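Lorora-sim grasp set, README

Rendered wrist views for the grasp scoring work. Method is in the Ketitz note, this is just the data side. Maintained by Nélida Garrido, ask Rhys Tawhiri about the scorer.

What's in it: 900 episodes, single object on a table, parallel fingers. 400 of them with the light moved. No real images in this release.

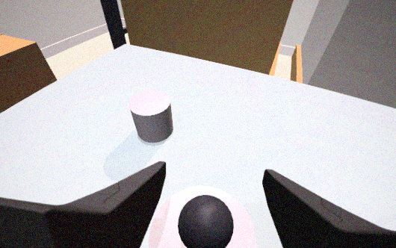 Each episode has a start pose, final pose, success flag (lifted and held for 50 steps). Flag is computed from sim state, not from pixels. Poses are in the table frame, metres, quaternions w first. Careful, the old loader had w last.

Result so far: scorer trained with moved lights does better on the held-out poses, fixed-light one falls over when shadows change direction. Numbers in results.csv. Havent rerun with the new seeds yet.

Known problems
- 207 episodes have a duplicated last step, drop it
- friction is too high, so marginal grasps get counted as good
- depth not inculded, ask if you need it

Last change: Friday, June 25, 2021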